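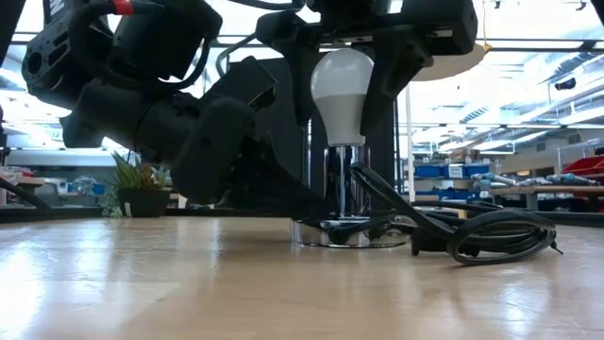 About Erkwood

Erkwood builds and supports two-arm robot kits for tabletop work. We sell to repair shops, small manufacturers, test labs and technical colleges. Our customers mostly have jobs that involve household-size objects: things with cords, threads, lids and shiny surfaces that are hard to grip and easy to scratch.

The company was started by Eamon Moynihan, who had spent years installing packaging lines and kept getting asked for something smaller. The first kit shipped one December to a lighting wholesaler that wanted returned lamps checked before they went back on the shelf. We still work with that customer, and lamps are still one of the standard jobs we set up on a new bench.

What we sell

The Stadska kit is our main product. It includes two arms, two soft-tip grippers, a controller, cabling and the mounting hardware. It goes on one side of an ordinary work table and plugs into a wall outlet. You do not need a safety cage for the slow-speed modes, but you do need a risk assessment, and we will go through it with you before delivery.

The Kavanagh gripper set is sold separately for customers who already own arms. Replacement fingertips come in packs of 4. They are a wear part, so please order them before you run out.

Skoltov is our setup and training service. A technician comes to your site, mounts the arms, and teaches your staff to record and edit tasks. Most visits take two days. We ask you to have the real parts ready, including a few damaged or odd ones, as tasks set up only on perfect samples tend to need redoing.

What the kit is good at

Picking up, turning, placing, holding one part while the other arm works on it. Handling glass at low force. Repeating a test the same way all day.

What it is not good at

Heavy parts, very fast cycles, and anything wet. Loose cords can be handled, but they take longer to set up than most people expect, and we quote for that time - please tell us early if your product has one. If a simple fixture and a single arm would do your job, we will say so and point you to somebody who sells them.

Where we are now

As of August 14, 2025 we have 17 employees and have delivered 221 kits. Assembly, repairs and phone support are all done in the same building, so the person who answers your call can usually walk over to a bench and try the thing you are asking about.

Support

Every kit comes with one year of phone and email support. After that you can renew yearly or pay per call. Spare parts are listed in the online catalog, currently 345 items, with prices shown. We repair older kits as long as we can get the motors.

Visits

Demonstrations are by appointment. Bring your own parts if they fit in a box you can carry. Use the contact form and choose "Bench visit" from the menu.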